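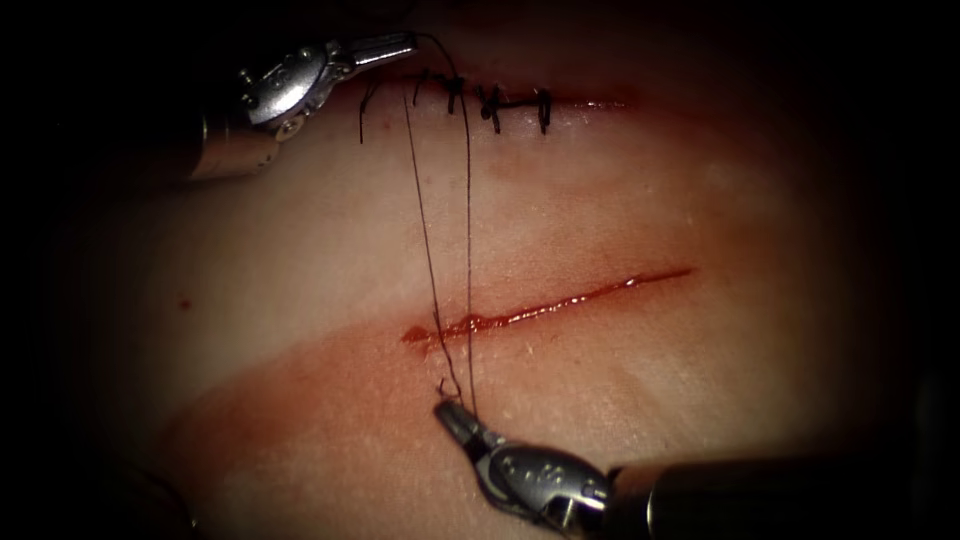 Practice pad, two cuts. Top row closed with four black stitches, lower cut still in progress.

Suture Pads: A Gallery, With Reservations
Posted Aug 30, 2018

We get asked which practice pad to buy more often than we get asked anything else, and the catalogs are no help. Every maker says its pad is "lifelike." Lifelike compared to what? I have put stitches in a good many of these things and I'm not convinced any of them has earned the word. What follows is one picture and a set of notes on the pads, the thread and the claims that come printed on the wrapper. Read the claims last.

The upper cut
Interrupted stitches, black thread, pale pad. Black on pale is easy to see, and that flatters everybody. The stitch at the far left still has two loose tails hanging down below the cut line. I like tails I can find again, but I know people who would mark you down for them.

The lower cut
It is widest close to its left end, and two thin dark strands cross over it there. This is the part I'd look at before I paid for a pad. A cut that spreads gives you something to pull together. Plenty of cheap pads have slits that lie shut on their own, so the stitch does no work and you learn very little.

The thread
Held at both ends by slim jaws, with a small loop just above the tips of the lower pair. Practice thread is where the bundles save money. The Flendex kit came with 20 packs and I threw out 3 before I started, because the thread kept the bends from the packet and would not lie flat.

About the numbers on the box
Okside says its pad is good for 200 stitches. Maybe, if you spread them out and never go back to the same hole. I quit on mine at some 100, when the edges of the cuts had started to tear. Idmont gives no number at all, and I suppose I prefer that. The Fang pad has a mesh backing that is supposed to stop tearing. It did slow it down. It also made the pad stiffer than I wanted, and the leaflet doesn't mention that.

About "skin tone"
Pale pads are what most shops stock. Ask whether others are available before you order for a class, and get the answer in writing.

More pads go up in October, if the back orders ever ship. I wouldn't hold your breath on the Idmont.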